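Play kitchen stuff: sort by set or just one bin?

csowa54
We have toy kitchen things from three places now and I'm tired of matching them up every night. Some is Tivwood, some is a Saswood set from my sister, and the rest came from yard sales. Do you keep sets together or throw it all in one bin? Shelf space is tight.
Celina

marlo_k
One bin. Kids don't care about sets.

Vovholm_mom
Disagree. We did one bin for 4 months and the small food ended up at the bottom under the plates, so it never got played with. Now we have two bins, food in one and dishes in the other. Cleanup takes a few minutes.

marlo_k
Use a shallower bin then. Two bins is two things to dump on the floor.

grady2488
I'd first pull out anything that's real kitchenware. Real mugs and bowls get chipped in a toy bin, and a chipped mug is no good to anybody. We keep ours on a low shelf and the fake food in a drawer.

Vovholm_mom
Same here, the real mugs stay on the shelf. I'd also get rid of doubles. We had roughly 54 pieces of food and gave half of it away in August. Not missed.

csowa54
Okay, that makes sense. 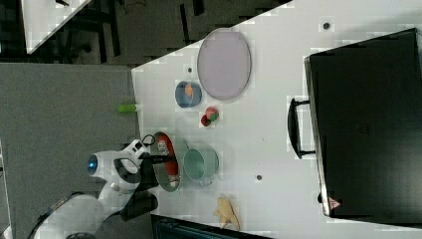
Fruit, mug, bowl, plate and the red pot

The oval plate is the problem. It's the biggest flat piece and it won't lie flat in the bins I have.

grady2488
Stand the plate on edge behind the bin. Fruit can go inside the pot, saves room.

marlo_k
Fruit in the pot is fine until they want to cook something. I still say one bin.

Vovholm_mom
If you do get bins, the Sadowski ones with the flat lids stack okay. The lids do pop off if you overfill them.

csowa54
Going with two bins and the plate behind. Will see how long it lasts. Does anyone know if the Sadowski lids are sold separately? I have two bins here without any.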